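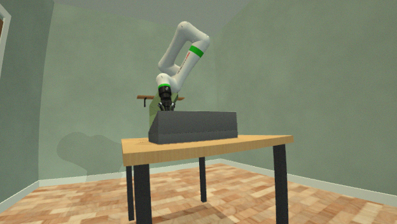
Looking after yourself at home with a cold or sore throat

This page is for adults registered with the Mamley Health Partnership who have a cold, a sore throat or a cough and are otherwise in good health. It sets out what to do at home, how to arrange time away from work, and when to contact the practice. Parents of children under five should read the separate page on childhood illness. Patients who are pregnant, or who have a long-term condition affecting the lungs, heart or immune system, should telephone the practice before following this advice.

Before you start

You will need a thermometer, a supply of drinking water, tissues, and whichever pain relief you normally take without difficulty. Check the expiry dates on any medicines already in the house. If you take regular prescribed medicines, ask a pharmacist whether a cold remedy is suitable before you buy it.

Step 1. Note when your symptoms began

Write down the day on which you first felt unwell and what you noticed first. Add a line each morning and evening with your temperature and any new symptom. A few words are enough. If you later need to speak to a nurse, you will be asked for these details.

Step 2. Rest

Stay at home while you have a high temperature or do not feel well enough to carry out your normal activities. You do not need to remain in bed all day, but you should put off exercise, heavy housework and long journeys. Sleep during the day if you wish to. An extra pillow may make a blocked nose or a night-time cough easier to bear.

Step 3. Drink regularly and eat what you can

Keep a drink within reach and take small amounts often. Water, diluted squash, weak tea and clear soup are all suitable. Cool or soft foods are usually easier to swallow if your throat is sore. A poor appetite for a day or two is common with a cold. Passing very little urine, or urine that is dark in colour, may mean that you need to drink more.

Step 4. Ease your symptoms

Paracetamol or ibuprofen may be taken for a sore throat, headache or raised temperature. Follow the instructions on the packet and do not exceed the stated dose. Many cold and flu products already contain paracetamol and must not be taken together with paracetamol tablets.

Adults may gargle with half a teaspoon of salt dissolved in a glass of warm water. The water should be spat out and not swallowed. Honey in a warm drink may soothe a cough. Honey must never be given to a baby under 12 months.

Step 5. Protect other people in the household

Wash your hands often with soap and warm water. Cough or sneeze into a tissue and put it in the bin straight away. Do not share cups, towels or cutlery. Open a window for short periods in rooms used by more than one person. If someone else is able to prepare meals, allow them to do so until you are better.

Step 6. Arrange time away from work or study

Tell your employer, school or college as early as you can. The practice does not issue notes for short absences, and most employers will accept a self-certification form. Patients who care for a relative should make arrangements for cover at the same time.

When to contact the practice

Please telephone, or use the online form, if:

- your symptoms have not improved after a week
- your temperature remains high for more than 3 days
- your sore throat is severe, or keeps coming back
- you have had a cough for more than three weeks
- your symptoms improved and have now become worse

Call 999 or go to the nearest emergency department if you have difficulty breathing, cannot swallow your own saliva, are making a high-pitched sound as you breathe, have chest pain, or cough up more than a very small amount of blood.

About throat swabs and antibiotics

Most sore throats are caused by viruses, and antibiotics do not treat them. A nurse may examine your throat and decide whether a swab would be helpful. A negative result does not mean that you are not ill, and you should continue with the steps above until you have recovered. If antibiotics are prescribed, take them as directed and do not keep any for later use.

Appointments

Nurse appointments are held at the Mamley and Ronilby surgeries. The Ronilby surgery closes at midday on Wednesday. Please wear a face covering in the waiting room if you have a cough, and tell reception when you arrive.

Page prepared by Kimie Honda, Practice Nurse Lead. Reviewed each January. Large-print copies are available from reception at either surgery.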